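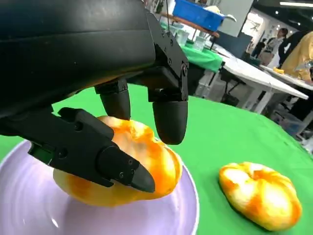

Why do the folded pastries come out patchy, with dark orange streaks in some places and pale cream in others?

The glaze is going onto dough that still has frost on it. It slides off the high spots and collects in the folds, where it darkens. Let the pieces thaw until the surface feels tacky, then brush on one thin coat.

Ticket 3000
Product: Akbari folded pastry, frozen, unglazed, with Curby yellow glaze
Customer: Firouzeh Kazemi, Clollutport tea room
Opened: August 23, 2020
Handled by: Frøydis Eide
Status: Closed

Firouzeh Kazemi wrote:
We switched from your ready-glazed pastries to the unglazed ones in the case of 100. The taste is fine and customers like them. The look is uneven. Some have orange streaks across the top and others are nearly white in spots. They also bulge at the bottom, so they tip when we put them on the plate. A second problem is that they leave yellow marks on our tablecloths. We use green cotton cloths, and people tend to set a pastry down right on the cloth if the plate is full. I need to know if this is a bad case or something we are doing. The code on the box ends in 58.

Frøydis Eide replied:
Thank you for the details. I checked the code and there are no other reports on it. Please tell me:
How long are they out of the freezer before you glaze them?
Do you thin the glaze?
What are they baked on?
How soon after baking do they go on the plates?

Firouzeh Kazemi wrote:
They come out of the freezer and we glaze them right away. The card in the box says they can be baked from frozen. We don't thin the glaze. It goes on with a wide brush, two coats. They bake on a dark sheet pan with no paper, in a Fisgate countertop oven, top shelf. They go on the plates as soon as we can pick them up, because the first table usually wants them.

Frøydis Eide replied:
I think there are separate causes here, so I would like you to change one thing at a time if you can.

Color. The card is correct that they bake from frozen, but that is for the ready-glazed kind. I have asked Houshang Moradi in packing to look at which card is going into these boxes. For now, thaw on the tray, covered, until tacky. One coat. If glaze is pooling in a fold, pull it out with a dry brush.

Shape. The filling expands faster than the dough can set when the top shelf is used, and it pushes out through the weakest side. Move the pan to the middle shelf. Check that the seam is facing down and pinched shut before baking. They will still be lumpy. They are folded by hand and no two match.

Marks on the cloth. The color in the glaze is fat based and stays soft until the pastry has cooled all the way through. Rest them on a rack before plating.

Firouzeh Kazemi wrote:
Middle shelf and thawing done today. Color is much better, more even yellow with a little orange on the ridges. I don't mind that. Two of them still split on the underside. Marks on the cloth are about the same, but I forgot the rack.

Frøydis Eide replied:
Were the two that split from the outside of the tray?

Firouzeh Kazemi wrote:
Yes, both along the back.

Frøydis Eide replied:
The back of that oven runs hotter with the fan on. Leave a gap behind the pan, and turn it halfway through the bake.

Internal note, Houshang Moradi:
Confirmed. The ready-glazed card was packed with the unglazed cases. New cards are printed. The old ones have been pulled from the line.

Firouzeh Kazemi wrote:
Tried the rack and turned the pan. None split. They sit flatter on the plate, though one or two still lean. No yellow on the cloth from the ones that had cooled. How do I get the old marks out? The cloths have been through the wash once already, warm, and it didn't do much.

Frøydis Eide replied:
I asked Banafsheh Hassanpour, who handles our catering linens. Her instructions:
Scrape off anything dried on.
Rub plain dish soap into the mark from the back of the cloth and leave it for an hour.
Rinse cold and check it.
Repeat if you can still see yellow.
Keep the cloths out of the dryer until the mark is gone.
Skip bleach. It will take the green out before it takes the yellow out.

Firouzeh Kazemi wrote:
The soap worked on all but one, which I will use underneath. You can close this. Please send the correct card with our next case.

Frøydis Eide replied:
Card added to your next order. Closing the ticket. Reply to this message if you need it reopened.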